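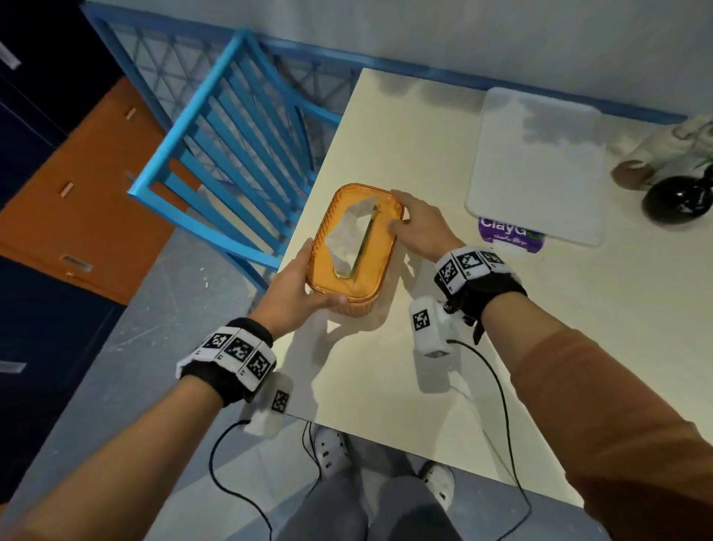
Posted by Clandley Community Kitchen, 2025-09-28

Evening kitchen assistant, part time – Lidirham

Clandley Community Kitchen cooks hot meals for people in Lidirham and the villages nearby. We served 4000 meals last year and we are looking for an evening assistant to join the team at our Mthembu Street site.

The post is for 12 hours a week, spread over three evenings, from 4.30pm to 8.30pm. Pay is £695 a month before tax. It is a fixed contract to the end of August, and we hope to extend it if our funding is renewed.

What you will do

Prepare vegetables and help the cook with the main dish. Set up the dining room and lay the tables. Serve up to 100 people on a full evening. Wash up, wipe down and put the bins out. Fill in the fridge temperature sheet and the allergen sheet at the start of each shift. Once a month you will help unload the dry goods delivery, so you need to be able to lift a 15 kg sack.

What we are looking for

You do not need to have worked in a kitchen before. You should be on time, able to follow a recipe and comfortable talking to people of all ages. A Level 2 food hygiene certificate is useful – if you don't have one, we will pay for the course and for the hours you spend on it. A basic criminal record check is needed for this post and we cover the fee.

You get a meal on every shift, an apron and 5.6 weeks' paid holiday, worked out on your hours. The Litulen bus stops outside and the last one leaves at 9.10pm. There is a bike rack in the yard but no staff parking.

How to apply

Send us a letter of no more than 200 words saying why you would like the job and which evenings you can work, along with your CV. You can also pick up a paper form at the Mthembu Street door between 2pm and 4pm. Interviews last half an hour and include a short tour of the kitchen. Please tell us beforehand if you need step-free access – the side entrance has a ramp and we will unlock it for you.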